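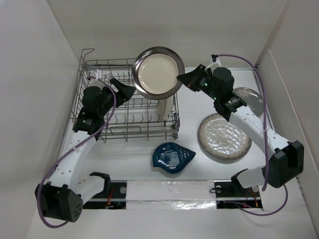

An afternoon among plates: the June open day at Drostard

I have been promising myself a trip to the Drostard pottery for longer than I care to admit, and this June I finally got in the car and went. It is 70 miles from my front door, the last stretch of it on a road that seems to have been laid out by someone following a cow, and I enjoyed every bend. I had a thermos of coffee and a list of things I was not going to buy. The list did me no good at all, but we'll get to that.

The open day runs once a year. You park in the field behind the kiln shed, you walk around past the water tank, and you come in through what used to be the loading door of a feed store. A lady at a card table gave me a sticker for my shirt and a sheet of paper with a map on it, which I promptly sat on. So I can't promise that I saw the rooms in the proper order, but I believe I saw all of them, and a couple of them twice.

The first stop is the clay room, and it smells wonderful, like a cellar after rain. They keep the clay in bags on low shelves, and there is a long table where visitors are allowed to have a go at wedging. I had a go. It is much harder on the wrists than it looks, and the boy next to me, who must have been nine or ten, was a good deal better at it than I was! He told me to use my shoulders. I tried to use my shoulders. My lump still looked like a boot.

From there you go through to the throwing room and then to the drying racks, where everything stands around pale and chalky waiting its turn. Our guide for this part was Leobardo Trujillo, who has been at Drostard long enough to remember when there was one wheel and a dirt floor. He has a very easy way of talking, with his hands going all the time, and he let people ask whatever they liked. Somebody wanted to know how many pieces go into the big kiln at once. The answer is 563 if it's all small stuff, bowls and saucers and the like, and far fewer once the serving dishes start taking up shelf space. The same person wanted to know how many of those crack. Leobardo smiled and said that depended on who had packed it.

I could have stayed in the glaze room all day. They have a wall of test tiles, 137 of them, each with a number scratched in the back, and you are free to take them down and turn them to the window. The names are half the fun. There is a brown called Parisi that goes almost black in some lights and picks up a bit of gray in others, and they like to use it on wide rims with a plain cream middle. I have always thought of brown plates as something from my grandmother's cupboard, and I mean that kindly, but a shiny dark rim around a cream center is a handsome thing. You can imagine a fried egg on it. Well, I could. I had skipped breakfast.

Then there is Prumness, a deep teal blue that has been their best seller for years. On a flat tile it is nice enough, but it comes to life on anything with a texture. The leaf dishes show it off best, the ones with a rounded body and a pointed tip, with fine ridges running close together in the glaze so the light has something to catch on. I ran my thumb over one for so long that I began to feel I owed it money. I asked what people use them for, and got as many answers as there were people in the room. Olives. Keys. A spoon by the stove. One woman keeps hers by the sink with her rings in it – she has had it so long that she gets anxious washing up in any other house.

That brings me to washing up, which turned out to be a bigger part of the day than I had expected. The last room on the tour is about living with the stuff once you get it home, and I thought it was a lovely idea. So many potteries wave you off at the register and leave you to find out the rest for yourself. At Drostard they talk about it properly. There was a plain gray wire dish rack, the sort with the short upright tines in the bottom, and we had a long and surprisingly heated conversation about how to load one.

The advice, as near as I can remember it, goes like this. Stand plates on edge between the tines, and start at one end so you aren't reaching over the first plate to put in the second. Hold a wide-rimmed plate by the rim and lower it straight down, without letting it lean until it is seated. Give heavy stoneware a little more room than you would give thin china. The leaf dishes don't belong in the rack at all, in Leobardo's opinion. The tip gets knocked and the shape never sits right in the tines, so he dries his flat on the counter. A man in a straw hat disagreed with this and said he had been putting his in the rack for years. They parted friends, I think.

I confess I am a heaper. I pile everything into my rack at home like firewood and then listen for the slide. I have been better since the visit, though last night's supper dishes would tell you otherwise.

Lunch was in the yard under an awning, run by the Grukero bakery from down the road. I had a cheese and onion pie and a slice of something with apricots, both served on seconds from the pottery, and you could hear people turning their plates over to look for the flaw. Mine had a pinhole near the foot. I'd have been proud to own it. The lady at the card table, whom I ran into again by the pies, told me they'd had 800 visitors over the whole of last year's open day and were hoping for a few more this time, weather permitting. The weather permitted. I got a sunburned neck.

And so to the shop, and the list. I was not going to buy plates, as I have plates. I bought two with the Parisi rim. I was not going to buy anything blue either, and there is now a Prumness leaf dish on my kitchen counter with half a lemon in it. The seconds shelf is to the left as you go in, behind the big planters, and it's easy to miss, so do look for it before you pay. They wrap everything in newspaper and will find you a box if you ask.

A few practical things if you are thinking of going next year. Go early, as the wedging table had a line by eleven. Wear shoes you don't mind getting dusty. The field is bumpy, and there's a flatter spot by the gate for anyone who would find the walk difficult. The glaze room is up three steps with a rail on one side. Dogs are fine in the yard but have to stay out of the workrooms, and there was a bowl of water for them by the tank (a very good bowl, in fact, and I did ask if it was for sale).

I drove home with the box belted into the passenger seat and took the cow road slowly.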